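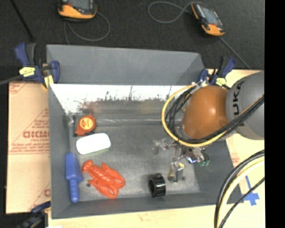

Long one, sorry, get a coffee. A few of you asked what I do all day when I say I'm "teaching the arm," so I'm going to try to explain it over a handful of posts, between runs.

The job right now is bin picking by demonstration. I drive the arm by remote control, it grabs a thing out of the bin, lifts it, sets it back down somewhere else in the bin, and every bit of that gets recorded. Do it enough times and the policy starts to get the idea. That's the hope, anyway!

Our project is called Sorkitz, which everybody here pronounces differently. I've been on it since spring and my count as of lunch today is 1861 demonstrations. I do 40 in a block, then I get up and walk to the window and back, then I do 40 more. I can manage 6 blocks on a good day before my wrists start complaining.

People always ask about the objects and I love talking about the objects. We want things that don't resemble each other at all, so the current batch has a tape measure, a blue plastic trowel sort of thing, a black ring, a white block and a toy lobster. I have strong feelings about every one of them.

The lobster is my favorite and also the hardest. There are claws and a tail and a body, and they all look like a perfectly good place to grab until you try one. I've settled on coming down across the middle of the body, with the fingers straddling it. If I go for a claw I get a lift maybe half the time, and then it swings around and I feel silly.

The trowel is sneaky because it likes to end up along the wall. A finger won't fit between the handle and the side of the bin, so you nudge it out first and then grasp. I used to throw those runs away as messy. Leonie Wendt, who trained me, looked over my shoulder one morning and said keep them, the nudge is the lesson. So now I nudge on purpose and I keep it slow.

Slow is the thing I'd tell anybody starting out. When you can see a good grasp you want to just dive for it. But if you rush the last little bit before contact, the arm learns to rush it too, and it doesn't have your eyes. I try to come down, stop for a breath, close, stop for another breath, lift. It feels ridiculous for the first hour and then it gets sort of restful.

Other thing for beginners – don't correct yourself in a panic. If I'm lined up badly I back straight up and come down again. A calm second try is useful data. A wiggle at the bottom of the bin is just a wiggle, and I've watched the trained policy copy mine back to me, which was humbling.

Someone asked if we clamp the bin. Yes!! Clamp your bin. In October I spent an entire afternoon wondering why the grasps were landing a little farther left each time, and I had rewritten my notes twice before I thought to look at the bin itself. Check it in the morning and check it after lunch.

Oh, and naming. Saved sessions need names and dates get confusing, so we pull from a list. Norel was the early sessions with only blocks, Boersma was the one with the bad lighting that we keep arguing about deleting, and Jetton is what I'm recording now. I'm fond of Jetton. It has the most lobster in it.

To the person who asked whether it's boring: a bit, around the third block. I put on the radio. But then we load up a new checkpoint and the arm goes down by itself, stops for a breath the way I do, and closes, and I get goosebumps every single time, even when it misses.

It still can't do the ring if it's standing on its edge, by the way. Lying flat, no trouble. So the rest of this week is rings, from every side I can think of, and I'll report back. Okay, window walk, then block four.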